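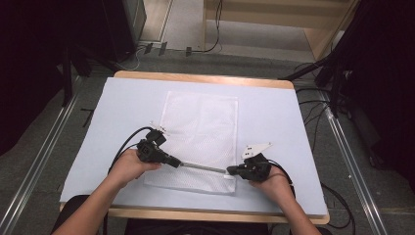

*Two hand-held grippers, one thin metal rod and a mesh bag, at the Bawa workroom in Dilcombe.*

I spent a December morning over at Bawa, the little outfit here in Dilcombe that wants robots to do the fiddly bits of laundry, and I came home with sore thumbs and a whole new respect for anybody who does this all day!

The project is called Flillow, and the idea is pretty easy to follow. You sit at a table with a gripper in each hand and do the chore yourself, slowly, using the grippers in place of your fingers. The movements get recorded, and later on they're used to train a two-armed robot to do the same chore. So there's no robot at the table while you work (I was a tiny bit let down, I'll admit), just you and a lot of black cable.

The chore they're on right now is mesh bags, the white netted kind you'd put delicates in. A bag gets laid flat on a big pale board, and the person showing the task works over it with a thin metal rod held between the two grippers. Sounds like nothing, right? Well, I got to try it, and I dropped the rod on my first go. And my second. Netting is sneaky stuff too, it slides when you want it to stay and grabs when you want it to slide.

Divya Unnithan runs the sessions, and she was very nice about all the clattering. "Everyone squeezes too hard at the start," she told me. "Your hands want to rush, and the robot will learn the rushing right along with everything else." She throws out any run where the person fumbles and hurries to fix it, but she does keep some of the slow, careful recoveries so the robot can pick those up too.

They have 949 good runs saved so far, 86 of them from the week before I came by. A session lasts 70 minutes with a break in the middle for stretching and snacks (the ginger cookies were excellent, thank you whoever baked those). Not one of my runs made the cut, ha!

I asked why they don't just steer the robot by remote control, and Divya said they tried that first. It worked okay for picking up towels, but thin stuff like netting took forever and people got cranky. With the grippers right in your hands you can feel when something snags, and new folks catch on a lot faster.

Next up is a trial at a laundry in Flullham, where 2 robots will get a shot at the bags on their own. Divya's hoping for spring if the arms show up on time. Bawa is also looking for more people to come in and record, mornings especially, and you don't need any experience with robots. I've already put my name down for another try.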